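3.2 Garments and bed surfaces

Laundry folding on beds gets less attention than folding on tables. A bed is soft, it is low, and the sheet is often patterned – so the edge of a shirt is harder to pick out. Our home set from Plisatthorpe has 1,332 garment episodes, 184 of them on floral sheets. Knits were the most common type there. Long sleeves were the main source of disagreement beween annotators, mostly over whether a bunched cuff counts as flat. Gunawan's labels were used for ties.

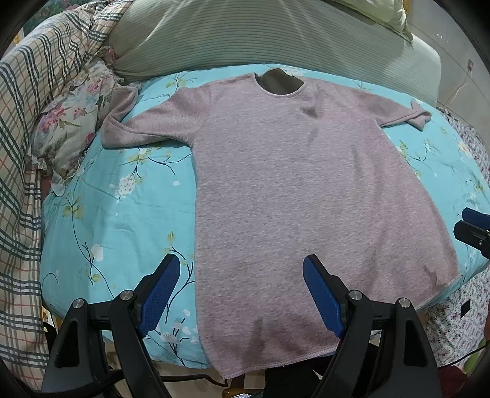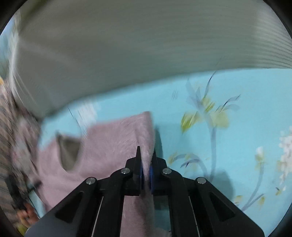
Figure 4. Pink knitwear on blue floral bedding. First picture: shirt laid out, one sleeve end folded up. Second: a fold of the knit pinched and raised.

3.3 Labels

Three states only: spread, held, folded. Anything else was droped.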